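Ostell Opens Hiring Program for Packing and Sorting Workers

Grondero, 2008-08-23 – Ostell, the software company that helps small warehouses plan their shifts, is happy to announce a new training program that puts experienced floor workers in charge of teaching the people who write its scheduling tools. The program begins with 3 partner companies, among them the packing firm Skultis and the family-run distributor Obeidat, and will reach some 2,000 workers by April.

"I spent years on a packing line before I ever sat at a desk, and I still think the best ideas come from the folks whose feet hurt at the end of the day," said Daiane Barbosa, founder of Ostell. "We want them in the room early, and we want them paid for it."
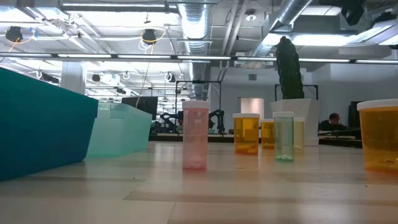

Workers who join will spend six weeks with an Ostell team, on full wages, and will have a real say in what gets built next. Florencia Valdebenito, who runs training at Skultis, has asked for the first lessons to cover small goods that are easy to mix up – pill bottles, for instance, where an amber one and a pale green one may both wear the same plain white cap. She expects her senior packers to have plenty to say on the matter, and Ostell looks forward to listening.

Applications are open now through each partner's front office.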